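Thursday, August. Bench book, Kirkier job

Grout sample came back from Arnell this morning. Colour fine, set too slow. Going with the Stasiv mix for the floor joints and keeping Arnell for the walls only. Need to tell Hundon before they cut the next lot of trims.

Leak test first. Filled tray to the mark at 8.30, checked at the quarter hours. Dropped 2 mm in the first 15 min then stopped. Put that down to the waste seal bedding in. Refilled, no further drop by lunch. Calling it good but want it done again with the door on.

Sealer trial, offcuts on bench 2. One coat on the dark piece, two on the cream. Water beads on both. Oil drop left a ring on the single coat so two coats everywhere, dark floor included. Dont thin it.
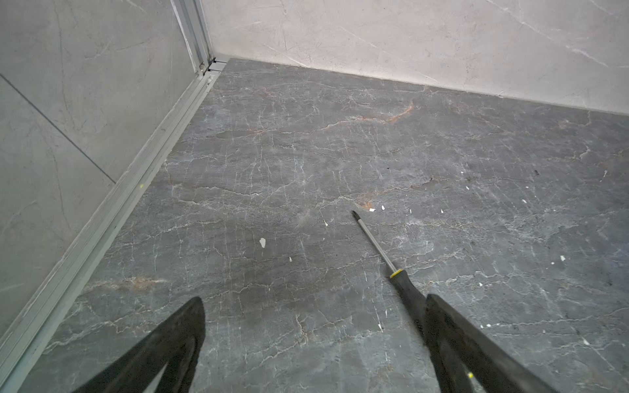 Floor corner, dark grey against the light and cream walls. Screwdriver on floor.

Falls are the thing still bothering me. Drawing wants the low point at the waste and it is, but the level says the back left is nearly flat. Long side measures 626, drawing says the same, so it isn't the cut. Probably the bed. If water sits there after the next test we lift that one piece and re-bed, not the whole lot. Told myself last time I'd check the bed with the straight edge before laying and didnt. Straight edge now hangs by the door.

Still to do:

1. Cover screws on the waste, Phillips, hand tight only. The last cover cracked round the hole when it was done with the driver on full. 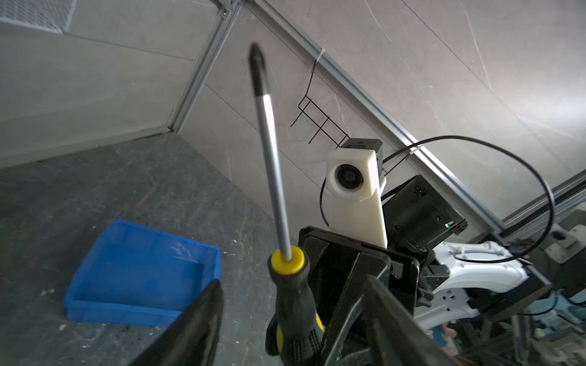 2. Silicone the inside corners. Clear on the cream wall, grey at the floor line. Tape both sides, pull tape while its wet.

3. Second leak test, door on, overnight this time. Write the level on the tape and not on the stone, pencil does not come out of the cream.

4. Order sealer. 500 ml left in the tin, wont do two coats on floor and walls.

5. Ring Hundon re trims. They want the final thickness with bed included and I only gave them the stone.

4.45 pm. Hundon engaged twice, try first thing. Tray drained, extractor left on for the sealer smell, please leave it running.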